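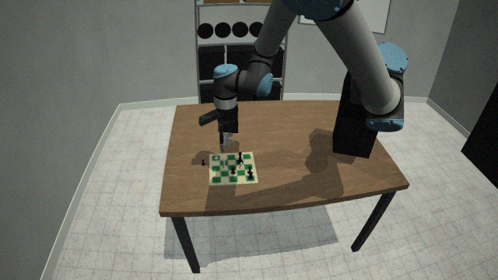
A small green and cream chessboard with three black pieces, on a wooden table.

Short-board chess festival comes to Jidwood this May

Jidwood's first festival of short-board chess opens its doors at 11 in the morning on a Saturday in May, and we could not be more pleased to be hosting it. The Berchtold Hall will be given over to small boards, quick games and a great deal of tea, and everyone is welcome, whether you have played in leagues for years or still have to ask which way the knight goes.

Short-board chess is just what it sounds like. You play on a cut-down board with fewer squares and fewer pieces, and a game can be over before your drink has cooled. There are plenty of versions. Some leave out the bishops, some leave out the knights, and some start from a set position with only a handful of pieces left, which is how many of our younger players like to learn. What they share is that things happen fast! There is nowhere to hide on a small board, and a careless pawn move can cost you the game in the next breath.

The festival is run by the Bruvden Chess Circle, which has met on the top floor of the old Baro seed warehouse for 10 years. The Circle began playing short-board games on winter evenings when the heating was poor and people wanted to get home early. The heating has been mended, but the small boards stayed, and they now fill the second half of almost every club night.

"I came to it as a bit of a snob," said Hnat Tkachenko, festival organiser. "I thought the small game was something you gave to children to keep them busy. Then I lost four in a row to a girl who was still in primary school, and I went home and sat up half the night trying to work out what she had done to me. I've been hooked ever since, and I still haven't beaten her on a good day."

The main event is the Jidwood Open, a friendly tournament with short rounds played through the afternoon. Nobody is knocked out, so every player gets a full day of games, and players are paired with others on a similar score as the rounds go on. Each player has 10 minutes on the clock. Touch-move will apply in the Open, but in the beginners' room you may take a move back if your opponent is happy with it.

The beginners' room will run all day alongside the tournament. Members of the Circle will be on hand to teach the moves, set up puzzles and play anyone who sits down. Children under 11 should have a grown-up with them, and we warmly encourage the grown-ups to play too — several of our keenest members started out as parents waiting with a coat over one arm.

There will also be a puzzle wall in the entrance hall, with positions sent in by club players from across the valley. Some can be solved in 2 moves. Others have been argued over at the Circle for weeks, and one has a solution that its own composer managed to lose. We would be very glad to hear from anyone who finds it.

After the last round, Hnat will give an informal talk on endings with few pieces. He has been collecting these for years in a set of school exercise books, and will bring them along for people to leaf through. Expect king and pawn endings, a good deal about rooks, and a strong opinion or two on stalemate. "It should count for something," he said. "I'll be making my case, and people are free to heckle."

The hall has room for 400 people, with step-free entry from the car park side and a quiet room off the main corridor for anyone who needs a break from the clocks. Hot food will be served from noon. Boards and pieces are provided, but do bring your own if you have a favourite set, and please put your name on the bottom of the box. Last winter's club night left us with three spare kings and a queen from a set we have never seen.

Entry to the hall, the beginners' room and the talk is free. There is a small charge for the Open, which goes towards new clocks. Places in the tournament can be booked at the Berchtold Hall front desk or on any club night in Bruvden, and a few will be kept back for people who turn up on the morning.

Press are welcome throughout the day. Hnat Tkachenko is happy to give interviews before the first round or after the talk, and will gladly play a game with any reporter who fancies one.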